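The Second Leg

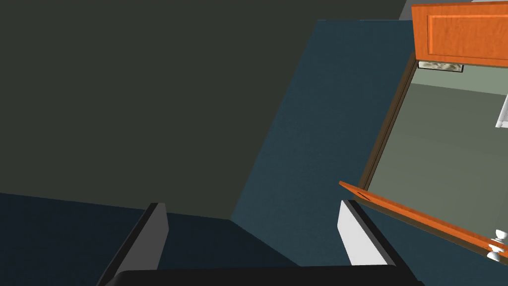

Two pale gripper fingers over flat, dark surfaces.

Kastow led 2-0 on aggregate when Do-yoon Heo came on at left back. His instructions covered 3 points: hold the line, show the winger outside, no fouls within 40 yards of goal.

The winger, Pasichnyk, went inside. Heo fouled him at 25.

Flasard scored from the free kick. The away end held 500 and he could hear all of them.

"Line's too deep," the keeper said.

Heo moved up two steps and waited for the restart.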